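Print | E-mail

"A house is sold in the hallway": a talk with Nighat Rajput

Wed 17 July

Nighat Rajput has sold and rented homes in the Mernis district for the Skullow agency long enough to know most of its staircases. We met in her office on the second floor, where the window looks on the old tram depot, and she asked me to begin with the difficult questions and leave the pleasant ones for later.

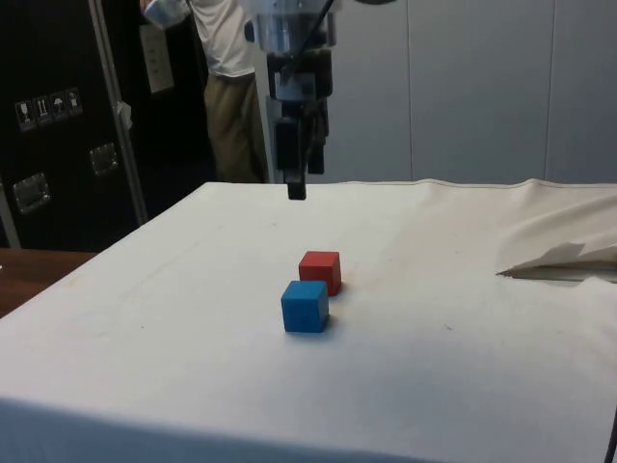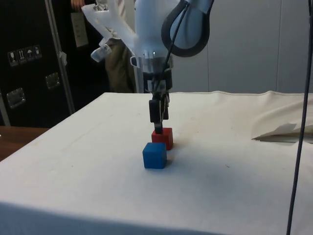
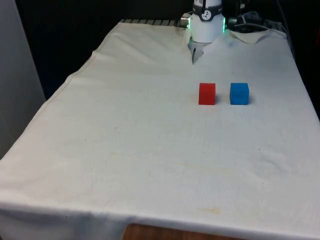 So I began with prices. Are sellers in Mernis asking too much? "Many of them, yes," she said. "They look at what the neighbor asked. They do not look at what the neighbor received. These are two different numbers, and between them there can be a whole winter of waiting."

She gave me the case of a two-bedroom apartment on the street behind the market. The owner refused to lower the price in March, when there were three serious buyers. By summer two of them had bought elsewhere, and the third offered less than before. "I told him my opinion one time. The second time it becomes a quarrel, so I wait until he asks."

I wanted to know what buyers notice first. Mrs. Rajput believes that it is the hallway. If there is no place to put down a bag and take off the shoes, people become nervous and walk quickly through the remaining rooms. She advises owners to remove the coats, the bicycle and, if possible, the cupboard. "They paint the kitchen for a large sum, and the bicycle is still standing there!"

The conversation turned to the new buildings by the canal, which the developer Urkeo is now offering. There will be 40 apartments in the first building and 20 in the second, and the smaller ones have already found buyers. She is not against them, but she has reservations about the monthly fee. It is 600 for the largest type, and in her experience families calculate the loan with great care and forget the fee completely. "You pay it also in the month when the elevator is broken," she said.

Her colleague Shahzad Bangash, who was working at the next desk, did not agree with everything. He thinks that the older houses cost more in the end. "A roof is also a fee," he said. "It only comes all at once." They have had this discussion before, I understood, and it continued for some minutes without me.

The old Atanasov building is a separate matter. It has stood half empty for years, and tenants on the upper floors still do not know if it will be renovated or sold. Mrs. Rajput receives calls about it every week — mostly from people who want a high ceiling and a low price. She tells them to look at the cellar first, and to go there after rain.

And the pleasant question, at the end: where does she live herself? She laughed. "In a rented apartment, on the fourth floor, with a terrible hallway. I have been looking for something to buy, but I am a very difficult client."

Print | E-mail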